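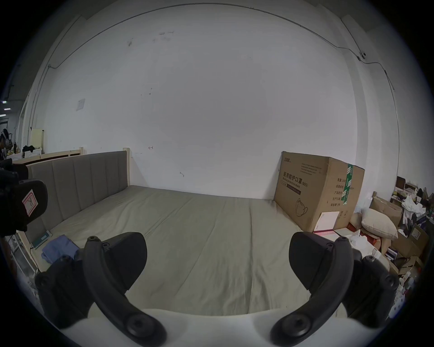
The grey headboard end, with the blue cloth lying folded beside it.

I moved the folding from the kitchen table to the spare bed in September and I haven't gone back. The table was always covered in mail and somebody's lunch. The bed is wide, it's at a decent height if you kneel, and I can leave a pile on it overnight.

The headboard was the expensive part of that room. It's upholstered in grey, with seams running up and down, and it collects lint along every one of them. Parveen Weerasinghe, my neighbour, told me to go over it with a damp rubber glove. That works better than the roller did.

The sheet is the greyish-beige one and I don't iron it. I gave up ironing sheets after the second kid. It creases again as soon as you put anything down, and the things going on top of it don't care.

Blue cloths are the slow ones for me. Thin fabric won't hold an edge. If you fold it the way you'd fold a bath towel, in half and in half again, the corners slide and you end up with a wedge. What I do now is pick it up near the middle, let it hang, then lay it out flat and work from the long side.
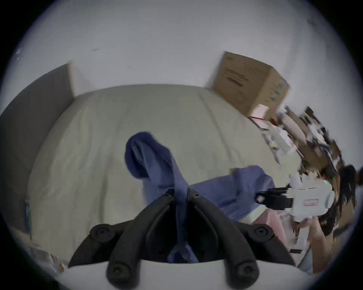

Blue cloth picked up in a loop, the rest still lying across the bed.

Lay it down wrinkled and it stays wrinkled, so smooth it with the side of your hand before the first fold. Thirds, then thirds again. Damir Begović at work rolls his, and says he can fit 60 in one drawer. I have tried rolling. Mine come undone in the linen cupboard and I find them behind the pillowcases.

Two people make it quicker. One holds a corner, the other takes the far end and you both pull a little to get it straight. 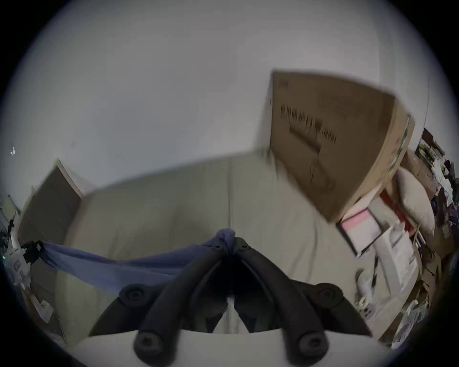
With the bigger pieces I wouldn't do it any other way, and that goes double for fitted sheets. My son will help for two of them and then he's off down the hall.

I bought a folding board last year, a Daso, and it's under the bed. It's the right size for T-shirts and not much else. If anyone local wants it, leave a comment and I'll put it out on the porch for you. The towels are next and I still haven't decided which shelf they're going on.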